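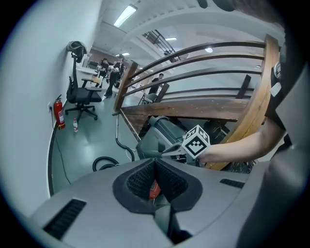 # Chapter 12: Stairs and Handrails

A stair is the part of a building most people touch every day. The foot meets the tread, the hand meets the rail, and both notice small faults that the eye would miss. This chapter deals with wooden stairs, and in particular with rails that curve.

Chapter 11 covered straight joinery, where a length of timber can be cut, planed and fixed without changing its shape. A curved handrail asks for more. The wood must be bent, or built up from thin layers glued over a former, or carved from a larger block. Each method wastes a different amount of timber and leaves the grain running in a different way. We compare the three in Section 2, using the stair at Imwood House, whose main rail was made in 13 pieces.

## Words used in this chapter

**Stringer:** the long sloping board at the side of a stair which carries the ends of the steps. A stringer may be straight or curved.

**Post:** an upright that holds a rail at its end or at a turn. Older books call it a newel.

**Rail:** any long bar fixed along the open side. Some stairs have a single handrail, while others have several bars, one over another.

**Going:** the level distance from the front of one tread to the front of the next. In the worked drawings it is 225 mm throughout.

## Before you begin

You will need a pencil, a long flexible strip of wood and a large sheet of paper. Find a stair you can visit more than once. Run your hand along its rail from bottom to top, and mark on a rough plan where the rail changes direction and where it is joined. Keep the plan, as you will draw over it in Section 2.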